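Practicing sutures on a skin-type pad, wound keeps gaping

Posted by Faustine Lacroix

I'm in a surgical skills club and we get the practice room for 20 minutes each, so I never feel warmed up. My trouble is the lower end of the cut. I start at the top, the first few stitches look fine, and by the time I'm down there the edges won't line up and I've got a little pucker. Am I pulling too tight? 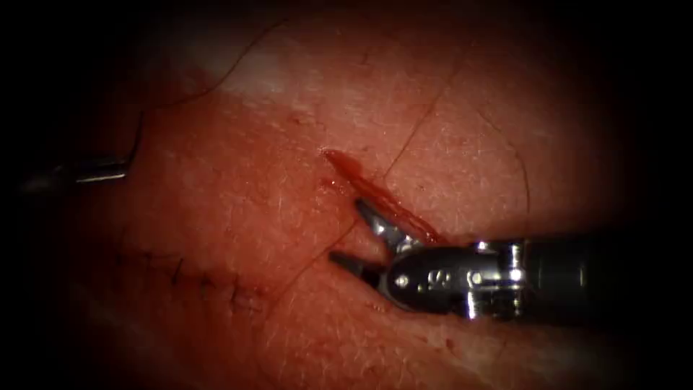 I've tried smaller bites and that helped a bit, but then the thread tore through twice. Any tips welcome!

Sheldon Kennedy
Put your first stitch in the middle, then halve each side again. I did it your way for 6 months and always had extra left over on one edge (so annoying!). Also match your bites, same depth and same distance from the edge on both sides. Snug is plenty, you shouldn't see the skin bunch up.

gilbert128
what he said. also get a new pad, old ones tear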